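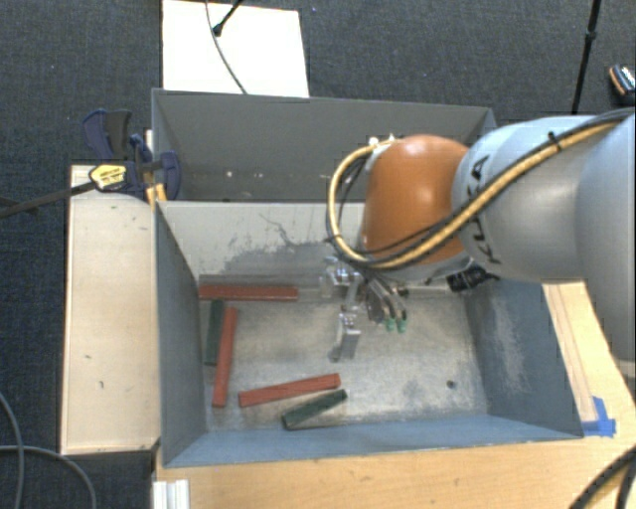

Serneseck Community Choir
Minutes of the April members' meeting, held in the upstairs room at Nistmont Hall, Monday, 7:30 p.m.

In the chair: Leonie Quinlan
Minutes: Yeshi Wubshet
Also speaking: Mpho Botha, Zulkifli Ismail, Spyros Mavromatis
Apologies were read out and noted.

1. Welcome

Leonie welcomed everyone and said how lovely it was to see so many faces on such a soggy evening, including several altos who have been away with the cough that went through the back row. She thanked whoever had put the heating on early. The minutes of the last meeting were agreed after one small correction: the piece we sang at the library was the Welsh lullaby and not the Irish one, with apologies from the minute taker, who was humming the wrong tune when she wrote it down.

2. Spring concert

Mpho reported on the concert, which everybody agreed had gone very nicely indeed, even with the late start. Ticket sales and the collection at the door together came to $813. Hall rental has been paid out of that, and the rest stays in the general account for now. There was a long and happy conversation about the second half, and particularly about the basses, who have asked that their entry in the river song be mentioned in the minutes. It is hereby mentioned.

Two people had told Mpho that they couldn't hear the introductions from the back. Spyros will speak to the hall about the microphone before the summer concert, and in the meantime whoever is introducing should please stand in front of the piano.

3. Music for the summer

Spyros brought sample copies of three pieces and played a bit of each on the upright (middle D is sticking again). The Başaran arrangement was the clear favorite, though the sopranos would like it taken down a step and said so at some length. Spyros will write out the lower version himself and bring it to rehearsal. We need 53 copies, which allows for the people who leave theirs on the bus.

The round in Latin was liked but felt to be a lot to learn by June. Held over until fall.

4. Trip to the Vodix singing weekend

Zulkifli has been in touch with the organizers, who have been very kind and patient with his many questions. The bus would cost $3000 there and back, and that was felt to be steep. Mpho wondered whether we might share with the Nistmont choir, who are going the same weekend and are good company. Zulkifli will ask them, and will also get a price for the train. Anyone who wants to come should put their name on the sheet by the coat rack. Putting your name down doesn't commit you to anything yet.

5. Folders

Leonie asked, very gently, that the black folders come back at the end of each rehearsal. If you have one at home, please bring it in, no questions asked.

6. Any other business

Warm thanks to Mpho for the lemon cake. A request for a longer tea break was discussed with real feeling and left as it is.

The meeting closed at 9:05 p.m. and we sang the lullaby once through before stacking the chairs.

Next meeting: same room, same time, the first Monday in June.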